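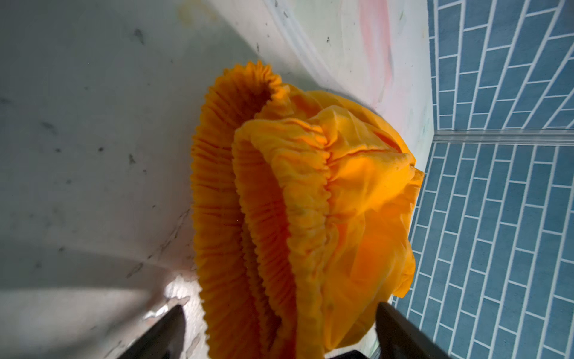 3. Why gathered cloth won't fold square

Why is anything with elastic in it so hard to fold? The elastic pulls the edge shorter than the cloth it's sewn to, so the middle has nowhere to lie down and puffs up instead.

I've been folding laundry for most of my life and I still needed the Hullden household diaries to make me think about this properly. We had 230 entries on folding and putting away, and the grumbling about gathered edges started on page one! Flat cloths hardly got a mention. Bags were the surprise for me - a cotton bag looks easy, but the neck bunches up and the cord goes wherever it likes. Figure 2 has a beige drawstring one stretched out next to a green basket, with its cord curling over the top.

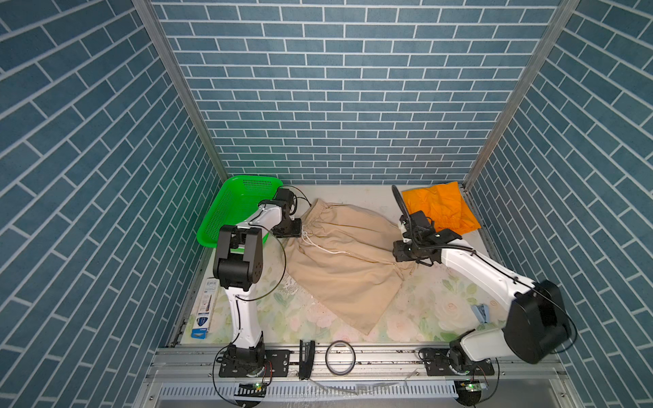 Danish Awan reckons the cord should be dealt with first, tucked inside the neck before anybody touches the body of the bag, and that the rest is just a pillowcase. I tried it his way for 30 evenings and mostly came round to it (I still forget the cord when I'm tired).

Where we disagreed was on what counts as put away. Some diary keepers wanted a proper square, something like the orange cloth in Figure 3, wrinkles and all, while others were perfectly happy with a soft heap like the beige one beside it, so long as it ended up in a basket. 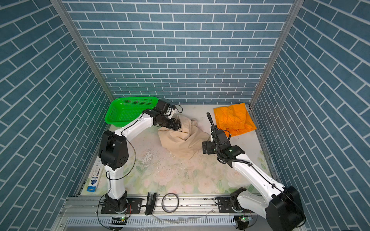
I coded both as tidy, which Carys Griffiths argued with right through October, and I'd do the same again. The people writing these diaries knew when they were finished, whatever shape the cloth was in. Colour didn't seem to matter to them either, though I'd half expected the brighter things to get folded first. Section 4 takes up the baskets.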